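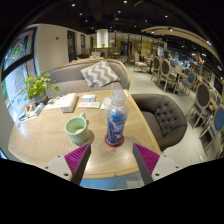

Liam Marsden wrote to us in October asking whether he should hold off replacing his part-time cleaner, given how often he reads that household robots are a year or two away. We told him to go ahead and hire. His email covered most of what people ask us, so we have put the answers on one page.

Can a machine tidy a room yet?

Not a whole room, to the standard you would expect from a person. Robot vacuums and mops handle open floor well. Picking up what is on the tables, deciding where it goes and putting it there is still mostly done in labs and in supervised trials. Some of those trials look very good. They are usually run in one room, with objects the machine has handled many times before.

What is hard about clearing a table?

Every object needs a different grip. A mug can be taken by the handle or around the body, and a full one has to stay level. A clear plastic bottle is difficult for a camera to see properly, as light passes through it and the depth reading comes back patchy. If the bottle is on a coaster, the coaster may need to stay where it is. An open book has to be closed without creasing the pages, and a single sheet of paper lying flat is one of the worst things you can ask two fingers to pick up.

Then there is the question of what to leave alone. A person can usually tell whether a book has been left open on purpose. A machine has to be told, or has to ask.

How do the machines learn these jobs?

Mostly by example. People do the job with a tool that matches the robot's own fingers, or steer the robot remotely, and the recordings are used for training. The work is slow. In our own table-clearing tests at Briltwood we recorded 166 runs with 24 household objects before we trained anything. A good share had to be thrown out because the camera's view was blocked at the moment of the grasp.

What results did you get?

We ran 50 attempts at moving a mug from a table to a tray. The arm finished 16 of them without help. Most of the failures were poor grips on the handle, and a few were cases where the arm stopped short and did nothing further. When we swapped in a mug of a different colour and shape, we did not get enough good attempts to be worth reporting. We plan to repeat the test with softer finger pads.

Does furniture matter?

More than most people expect. Sofas and armchairs with wide arms keep a wheeled base away from the table, so the arm has to reach further and loses accuracy. Chair legs confuse some navigation systems. A room that is rearranged every day is harder than one that stays put. If you run a café or a lounge, assume the layout will need to be mapped again whenever the chairs are moved.

Is it any different on the shop floor?

Yes. Factories have had working automation for decades, and the reason is that the job is brought to the machine in a fixed position. The same part arrives at the same spot, facing the same way. Bin picking and parcel sorting have improved a lot as well. Jobs that depend on judgement, such as untangling cable, packing mixed returns or wiping down a cluttered bench, are still done by hand in nearly every workshop we visit.

What is Clular?

Clular is our test arm. It is a single arm with a two-finger gripper on a wheeled base. It is not for sale. Clatia is the software that runs on it and is available to research partners on request.

Will it be safe around kids and pets?

The arm used in our tests moves slowly and stops on contact, but we do not run it with children or animals in the room. We would want a good deal more testing before changing that rule.

What would it cost?

We do not have a price, and we would be wary of anyone quoting one for a general household robot. For most homes and small businesses, paid help is cheaper and does a better job. A robot vacuum is worth considering if you have mainly hard floors and few steps.

Can I visit or take part in a trial?

We take a small number of homes and workplaces for each round. Write to the Shaikh office with your suburb, the type of room and the chore you most want done. Photos of the room on an ordinary day are more useful to us than photos taken after a clean.

Page last updated Nov 7, 2020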